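An afternoon at the Flindwood open lab

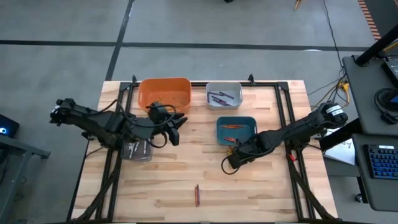

I got to Flindwood a little after one and went straight to the two-arm table, the cell I'd been reading about since July. Boyang Feng looks after it, and he was happy to talk about the parts most visitors walk past - bolts, cables, clamps. My kind of tour!

The job is sorting pens into bins by color. Simple enough to say, but both arms have to agree on where everything is, so the whole setup hangs on the black metal frame fixed to the tabletop. Boyang checks the corner plates first thing every morning, then the diagonal braces, then the two little clamps on the far side. If a rail has crept even slightly he loosens that side, squares it up and runs the pick test again with 62 pens. A clean run takes him to his coffee. A bad one can eat the morning.

Cables get nearly as much attention. The arms need slack at the wrist or they tug on themselves when they turn, and too much slack catches on a bin. He bends each loop by hand and swings the arm slowly through its reach, watching the loop the whole time. I could have watched that for an hour.

Muchen Cao does the repairs. She keeps a paper log going back 2000 hours of running time, and the gripper fingers fill most of it. She let me swap a worn pair on a spare gripper (four screws, and I still dropped one). Afterward you open and close it 125 times before it goes back in service, and yes, she made me do the full set.

I missed the Demissie talk because of all this and don't regret it. The shuttle back to Kadville leaves from the side gate at five.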